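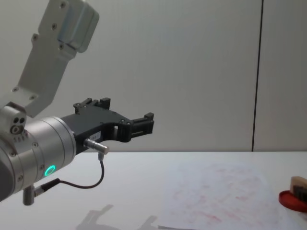
Wevley left a comment under Wednesday's entry asking why we don't just buy a labeling machine and be done with it, seeing as those have done this sort of chore for decades. Fair! My answer is that a labeling machine does one job and we want to know whether an arm can pick up the dull little jobs nobody has built a machine for.

Fri 16 June

Stamping, then. Rubber stamp, red ink pad, sheet of paper on the table. The chore is the one the packing bench at Prustari does all day: ink it, press it, move over, press again. Any new hire gets it in a minute (I got it in less, I'm bragging) and I figured the arm would too.

Well, sort of. The marks on the paper are pinkish and blotchy and you'd never put them on a shipping carton. I suspect pressure. When I stamp by hand I rock the block a tiny bit without thinking, and the arm comes straight down and straight up like an elevator. Could be the pad too, I want to try a fresh one before I blame the motion.

Also thinking about the grip. A small wooden block is a nice easy thing to hold, but if it tilts even a hair between the fingers you only ink one edge. Leblanc wants longer fingertips. I'd rather cut a simple holder so the stamp always gets picked up the same way, but I'll admit that's cheating a little on the "household chore" question, your kitchen drawer doesn't come with holders!

So can it do the chore yet? For the bench, maybe, with a holder and a patient person nearby. For a house, no. I wouldn't hand it my holiday envelopes.

To do Monday:
fresh ink pad
2 press depths, 16 impressions each, same paper
add a small rocking move at the bottom of the press
ask Nendetti if their 100 sheet pack is the smooth kind or the toothy kind
wipe the table before the red gets on everything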